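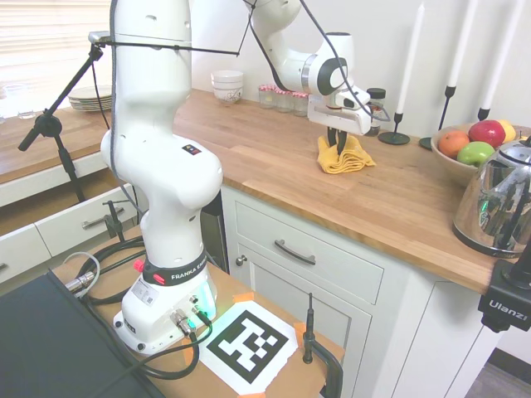 Home | Course Notes | Handouts | Week 8 | Contact

Week 8: Cloths, Counters and the Stuff That Lives at the Back

Hi everyone, and thanks for a lively session last time (I'm still thinking about the great sponge argument). These are my notes for the kitchen counter class, typed up a bit more neatly than what I scribbled on the board. Bring them with you, because we'll be working from them at the Riltirar kitchen.

I want to start with the back of the counter. Most of us clean the front third of a worktop beautifully and then just sort of wave at the rest. Against the wall is where things settle in – a stack of bowls, a row of little jars with checkered lids, candles in their holders, a bowl of fruit. I like having all of that out! I'm not going to tell you to hide it in a cupboard. But every one of those things has a base, and crumbs love a base.

My order of work goes like this. Start at the back left and move along the wall to the right. Lift a thing, wipe under it, dry the spot, wipe the bottom of the thing, put it back. Bowls come off the stack in twos or threes if they're heavy. Small jars can all go onto a tray in one trip, which saves a lot of fiddling. Then do the open part of the counter last, pulling everything toward you and into your hand.

Candles. Tall tapers need their own paragraph, as anyone who was in my April group will remember. Take the candle out of the holder before you move the holder. If it's leaning, the socket is probably too wide for it, and a thin strip of foil around the bottom of the candle fixes that in ten seconds. Wax drips on a wooden counter: let them go hard, then lift them with the edge of an old plastic card. Please no knives. Black metal holders show every bit of dust, so give them a dry cloth first and a barely damp one after.

Now, cloths. I'm fond of a colored cloth for counters, mustard yellow for preference, and I keep that color for nothing else. Fold it in half, then in half again. You've got a pad that fits under your palm and eight clean faces to use up as you refold it. A cloth bunched in a heap gives you one dirty lump and a lot of streaks (and yes, mine ends up in a heap too when the phone rings). Wring it hard. On butcher block you want damp, never dripping, and you go with the grain.

Rogelio Quiambao asked about oiling. Wait till the wood is dry right through, preferably overnight, then put on a thin coat of food-safe mineral oil with a separate rag and wipe off whatever hasn't soaked in by morning. If water stops beading, it's time again.

For next time: do your own back wall at home, in the order above, and write down what you had to lift. Half a page is plenty. Saron Kahsay has the spare handouts if you lost yours. The reading is the wood section in the Jesetine booklet, pages 365 to 369 – skip the bit on varnish, we'll get to it.

Comments

Imelda Policarpio: Foil trick worked on my crooked candles, thank you! Does it matter which side is out?

Analyn Manalastas: Not a bit, I asked in class. Shiny looks nicer.

Florante Sison: I lifted more things than I'd like to admit. Is it ok to hand in a full page?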